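Home | Rooms | Gallery | Fabric notes | Contact

The grey seat at Treltley

The long seat in the back room at Treltley was re-covered this winter. The old cover had gone thin along the front and the colour had faded badly on the window side. Chia-jung Yau chose the new cloth, a light grey weave from Stougaard, and Marianna Sowa did the cutting and fitting. The pictures are of the seat as it is now, back in its place along the wall.
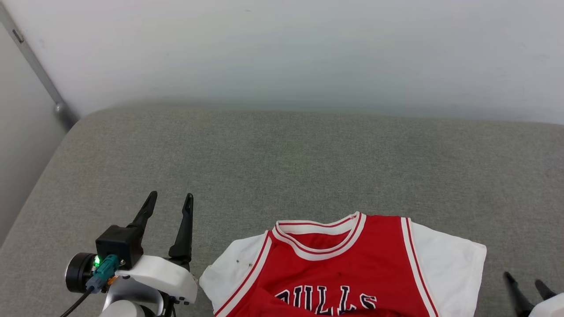 Can the cover be taken off and washed?
It is fixed to the base, so it is cleaned in place. Vacuum it with the soft brush and use a damp cloth on marks, working inwards from the outside of the mark.

The cloth cost £251 and the filling another £200, which went on new foam and a layer of wadding. We kept the old base. It needed two new screws and a good brush out, and was otherwise sound.

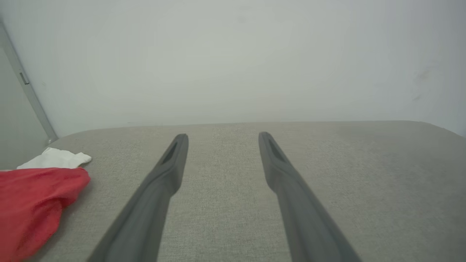
Zerov sent us seven samples before we went to Stougaard, all of them plain colours. They looked fine in the hand but every one showed lint by the end of an afternoon. A weave with lighter and darker threads in it, like the one we ended up with, is more forgiving. The back edge has been left softly rounded where it meets the wall, as we did not want piping there.

Corners took the longest. Marianna did one of them twice before she was happy with it, easing the cloth round a little at a time and pinning as she went.
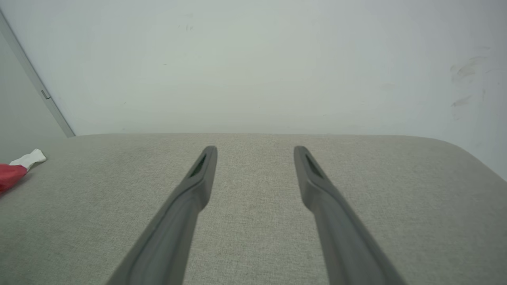

The other corner was quicker, and by then she had a paper pattern to work from. We have kept the pattern in case the smaller seat in the hall is done in the same cloth. There is a decent offcut left over, enough for two cushion fronts or a patch if one is ever needed.

Next in the gallery: the Clusolness chairs, to be added in March.

Comments (3)

Pat W: Very neat. Did you wash the cloth before cutting?

Treltley Rooms: We didn't. It was steamed on the back and left flat overnight.

Jo: I had a similar grey on a window seat and it wore well for years. Keep the offcut somewhere dark or it won't match later.

Contact us | © Treltley Rooms | Back to top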